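Canham Allotment and Garden Society
Minutes of the May meeting, held in the upstairs room at Sasden Hall, 7.30 pm

Present: Lama Hourani (chair), Gwenaël Carré (minutes), Anatole Besnard, Joon-young Noh, Yuzhen Cui and 12 plot holders, which is a lovely turnout for the time of year when most of us would sooner be outside with a hoe.

1. Welcome and last minutes
Lama thanked everyone for coming up all those stairs and said how good it was to see new faces from the lower field. The minutes of the last meeting were agreed, once Anatole had pointed out that his beans were runner beans and had been put down as broad beans. I have corrected this, with apologies to Anatole and to the beans.

2. Money
Joon-young went through the accounts, and kindly went through them again for those at the back. We have £2,139 in the bank, of which £1,132 is set aside for the new water pipe along the top path. The seed order has been paid in full. Rents are still owing on two plots and Joon-young will have a quiet word, as both are usually very prompt and it has been a difficult spring.

3. Water
We spent a good while on this, as we generally do. The old pipe has split again by the compost bays, and Van Damme have been out to look and can start as soon as we say the word. Lama asked whether we wanted the three new taps spaced evenly or grouped near the dry end, where the plots suffer most by July. There was a lot of friendly discussion and a sketch went round on the back of an envelope. The feeling of the meeting was for two taps at the dry end and one by the gate. 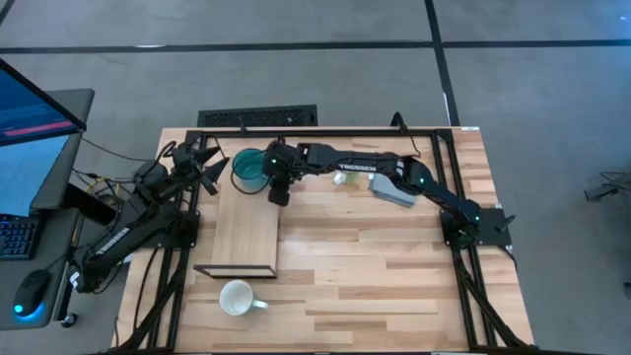 Yuzhen asked that the tap by the gate be set low enough for a child's watering can, and wondered if the hose ban between noon and four might be kept up this summer even if it turns out wet. Both points were agreed to very readily. Lama will write to Van Damme and ask them to begin after the bank holiday, so that the long weekend isn't spoiled for those who like to make a day of it.

4. Slugs, and other trials
Anatole reported that the slugs have been dreadful – worse, he thinks, than in any year since he took on his plot. He has lost all his young lettuces and one row of marigolds. Several people had tried Pestico, with mixed feelings. Some found it helped on the strawberries, while others would much prefer we kept to hand picking and a good board laid down overnight. It was left to each plot holder to decide, but please do have a chat with your neighbour first, particularly if they keep a pond.

The pigeons were also mentioned, at some length. There is spare netting in the green shed and anyone may help themselves, so long as it is pegged down tightly and taken up again at the end of the season.

5. Plant sale
Last year's sale was great fun and we should like to do it again. We will need tomato plants, courgettes, herbs and anything else you have too many of (and who doesn't have too many courgettes). Yuzhen has offered to make labels and Joon-young will look after the cash tin. Over 8 trays of tomatoes have been promised already, so if you have yet to sow something for it, perhaps think of peppers or flowers. Cakes are very welcome too, and last year's lemon one was asked after by name.
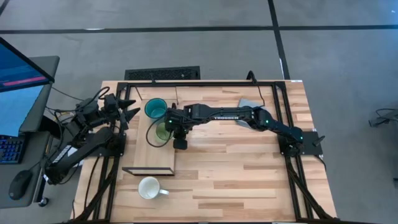
Can plants be dropped off the evening before?
Please bring them to the green shed after six, where Anatole will be on hand to let you in.

6. Waiting list
The list has grown again, and Lama suggested offering half plots to those who would be happy with a smaller patch to begin with. Everyone seemed to think this a kind and sensible idea. I am to write to people in the order they joined the list, and Anatole will mark out the overgrown corner plot in two halves, with a path between them wide enough for a barrow.

7. Any other business
The lock on the lower gate is stiff and wants oil. A blue-handled trowel has been found near the water butts and is waiting in the shed for its owner. Joon-young has rhubarb to spare – help yourselves, but pull it and don't cut it, please.

The meeting closed at 9.10 pm. The next one will be held out on the site if the weather is kind, so do bring a chair.

G. Carré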